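Brulell Suturing Practice Guide
Section 4: Closing a Short Incision 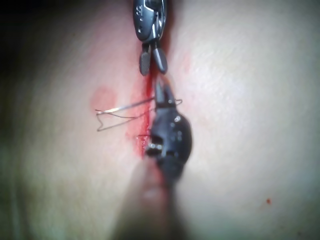
Take your time with this part, and please don't worry if your first few stitches look a little crooked (everyone's do!). You'll want the whole length of the cut in view before you begin, with good, even light on the tissue.

1. Dab away any blood along the edges, gently, so you can see where they meet.
2. Bring the needle driver in and hold the needle a bit behind its middle.
3. Enter straight down, close to the edge, and let your wrist follow the curve of the needle.
4. Come out the same distance away on the far side, and pass the needle to your other instrument.
5. Draw the thread through slowly and tie it, snug but never tight.

Note: Work from one end to the other, keeping your stitches evenly spaced.

Caution: Never tug on a needle you can't see. Stop, clear your view, and find the tip first.

Knots are covered in the next section, so have a stretch and a glass of water before you turn to it.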